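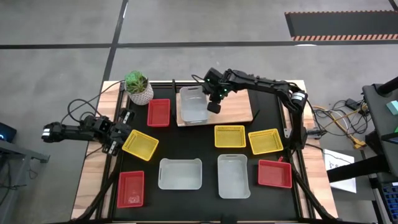
3.2 Container types and where they went

Home organizing studies mostly ask people how tidy they feel. We wanted to know which container they reach for, and whether the thing put in it gets found again. So, containers first. Three kinds carried most of the load in the Figueroa set: red mesh basket, yellow mesh basket, translucent white plastic bin. Same general job, very different habits around them.

Mesh. Open weave, you can tell something is in there without tipping it. Good for cables, socks, onions. Bad for anything thin, pens poke through and catch on the next basket over. Households treated color as a label even when we gave no rule for it. Red became "deal with this soon" in most kitchens, yellow drifted toward craft supplies and mail. A few reversed it. Nobody mixed the two on one shelf for long.

White bins. Taller walls, smooth inside, wipe clean. Preferred for food packets and for small loose stuff (batteries, clips, tape ends). The complaint was always the same one, you have to stand over it to see the bottom. From chair height a bin is a wall. Set two close together at an angle and the gap between them turns into a third, unofficial container. Receipts mostly. See Figure 4 for the corner-to-corner spacing we mean.
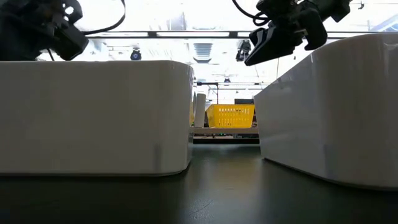
Figure 4. Two white bins with a narrow gap between them, low viewpoint.

Jatano objects to the word "container" for the gap. A gap has no floor of its own and no owner, the objection goes, so what ends up there was dropped and should be logged as lost, same as anything behind the fridge. We kept the gap as its own code anyway. Items in it were retreived on purpose often enough that "lost" felt wrong, but the tables in the appendix can be read either way.

3.3 Sorting log

Each household kept a log for the month of September. One line per item moved: what, from where, to which container. 2705 lines after cleaning. Almost 700 of these were the same item going back and forth between two containers, which we call shuttling. Scissors are the worst offender. Shuttling was heaviest where a mesh basket and a bin sat side by side and both could plausably hold the thing.

Lines with no container named were dropped. Lines naming a container but no item ("stuff", "junk", "his things") were kept and coded as mixed. Emov categories were used for everything else, with one change, plants and pots moved out of decor and into fixed objects. People sort around a plant. They don't sort it.

Position mattered more than size. Containers near the front edge of a counter or table filled first and were emptied first. Back corners filled slowly and stayed full, in 7 households until the end of the log. The Drivitura scheme would put seldom-used items in exactly those corners, fine on paper, but the slow fill was not seldom-used items. It was overflow from the front. We return to this in 4.1 with the shelf data.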